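Shape sorter boards and keeping the shelf behind them tidy

Forum: Playroom and Toy Library Corner

Posted by marrowfatpea
Hello all, I hope it's all right to start a new thread for this, as the old one had wandered off into glue. I've been cutting shape boards for our toy library in Wirville, the big chunky kind with holes right the way through, and I've got to the stage where I'd love some opinions before I do any more. The green one has a cross, a square and an octagon, and I'm rather fond of it, though I do wonder whether the octagon is a bit mean for the little ones.

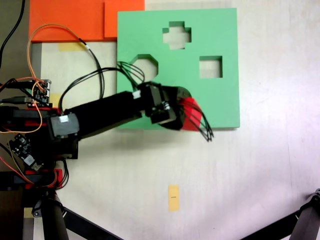
My own feeling is that the cross is easier than people expect, as small children seem to enjoy having arms to line up. My sister-in-law thinks I should have stuck to a circle. The orange one is next on my list and I'm open to persuasion!

Posted by tuppenny_loaf
Oh, I do like that minty green. I'd leave the octagon alone. Ours at Lollari playgroup had one for years and the children simply turned the piece until it dropped in, whereas with a square they got cross and banged it. I'd be more worried about storage, if I'm truthful. What are you keeping everything in between sessions?

Posted by marrowfatpea
Funny you should ask, that was going to be my second question. It's the beige shelves behind the table, with clear bins for the bits and bobs, and white elastic cord stretched across the front to stop things sliding out. The slotted green tray stands on its own little feet, so it doesn't stack very kindly with the flat boards. 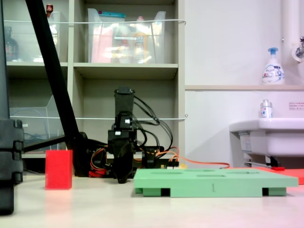

I did think about lidded boxes, and the Godetti catalogue has some lovely ones, but I'd want 20 and I can't justify it before July.

Posted by old_bobbin
I'm going to be the grumpy one, sorry. Elastic is fine for a month or two and then it goes baggy and you're forever re-knotting it. We had it at Khaemba hall and took the lot down in the end. A strip of wood along the front edge of each shelf does the same job and never needs looking at again. I do agree about clear bins though, everything else ends up as a lucky dip.

Posted by tuppenny_loaf
I don't agree about the elastic, bobbin! You can slip a hand behind it and lift a bin out over the top, and with a wooden lip you're tipping the bin to clear it, and out comes the contents all over your feet (ask me how I know). A new length of cord costs next to nothing.

Posted by marrowfatpea
I can see both sides, and I may try the wood on one shelf and leave the cord on the rest. Going back to the boards for a moment, I've become very taken with using the raised green one as a little stage. You pop one red cube on top and ask a child to take it off and put it back, and they'll happily do that over and over before they go anywhere near a hole.

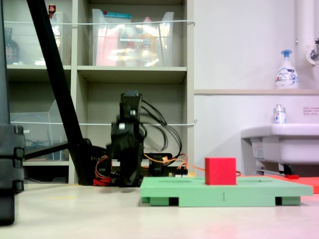
I want to do a few more cubes in other colours, but would you keep them all the same size?

Posted by old_bobbin
Same size, yes. Change one thing at a time or they'll sort by whichever is easiest and you'll be none the wiser. And do run a bit of fine sandpaper round your corners.

Posted by tuppenny_loaf
Agreed on that, at least. Let us know how the wooden lip goes, I'm on here most Wednesday evenings with a cup of tea.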